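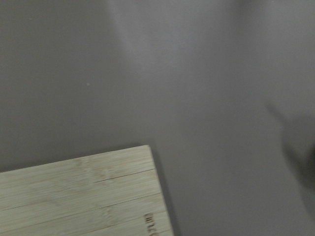 Floltholm Kitchen & Table Department

Search products, brands, articles Search Clear

Ovimik Bamboo Cutting Board, rectangular

Item 202 in the Kitchen & Table list

The Ovimik is a plain rectangular cutting board of bamboo, in the pale natural color, with squared corners. It has no handle hole and no rubber parts. We have carried it in our shop since the time we had only one shelf for kitchen goods, and it is still the board which we recommend first when a customer is setting up a kitchen and does not want to think very long about it.

The board is made from long strips of bamboo which are glued side by side and pressed. You will see the lines between the strips on the face of the board, and you will also see small oblong marks where the nodes of the plant were. These are different on each board. We can not choose a certain pattern for you, but if you visit the shop you are welcome to look through the pile and take the one you like.

About dark lines

We receive many letters about this, so I write it a little longer. Some boards show one line that is darker brown than the others. A dark line can be two things. Most often it is a seam where a darker strip edge meets a lighter one, and then it is only color and you can use the board as usual. It can also be a fine crack between two strips. To find out, wash the board, let it dry standing overnight, and pass a fingernail slowly across the line. If the nail does not catch, it is a seam. If the nail catches, please put the board aside and write to us with a picture of it in daylight. Boards with an open crack are replaced during the first 6 months, also when you have already cut on them.

Please do not fill a crack with household glue. We can not take back a board which was glued at home.

First use

Wash the board by hand with warm water and a small amount of dish soap, and dry it with a towel. Then rub it with food-safe mineral oil on both faces and on all four edges. The edges drink more oil than the faces, so give them a second time. Leave it overnight and wipe off what is left. In the first weeks you can repeat this two or three times, later it is enough when the surface begins to look dry and whitish.

We sell the Wadau board oil for this purpose, but any food-safe mineral oil from the pharmacy will do the same work. Olive oil and sunflower oil are not suitable, they become sticky and after some time they smell.

Daily care

- Wash by hand, both sides, also if you used only one side.
- Do not leave it in the sink under water.
- No dishwasher and no microwave.
- Dry it standing on the long edge, with air on both faces.
- For the smell of onion or garlic, rub with coarse salt and half a lemon, wait 4 minutes, rinse.

A board that is always wet from one side will bend. If yours is already bent a little, turn it with the hollow side down on a dry towel and leave it for two or three days. In many cases it comes back.

On the countertop

The board has no feet, so both faces can be used. On a smooth counter it may slide when you cut something hard, for example pumpkin or old bread. Put a damp kitchen cloth under it, folded only once, and take the cloth away after you finish. The Chin grip mat, sold separately, makes the same job and can be cut with scissors to your size.

Knives

Bamboo is harder than most soft woods that are used for boards. It keeps its surface well, but a knife will need sharpening somewhat more often than on a soft board. For very thin blades we suggest the maple board from the same series. For serrated bread knives the bamboo is a good choice, although you will see the marks of the teeth. Light marks can be taken off with fine sandpaper along the direction of the strips, never across, and afterwards the board must be oiled again.

Delivery and returns

The board is packed in paper and cardboard without plastic. Orders over 40 dollars are sent without delivery cost. If you ordered in December and your board arrived after the holidays, the return period is counted from the day of arrival. Unused boards can be returned in the original carton. Oiled boards are counted as used.

Questions from customers

Can I use it for raw meat? Yes, but keep one face for meat and the other for bread and vegetables, and mark the edge with a pencil so you remember. Many of our customers prefer to have two boards.

Does it come with a juice groove? No. The groove version was taken out of the list.

Can I put a hot pot on it? For a short moment at the table, yes. From the oven, please use a trivet.

Page updated 18/02/2026

Share 6 Comments 4

Related items
Ovimik Maple Cutting Board
Wadau Board Oil
Chin Grip Mat
Floltholm Dish Cloths, cotton
Ovimik Bread Knife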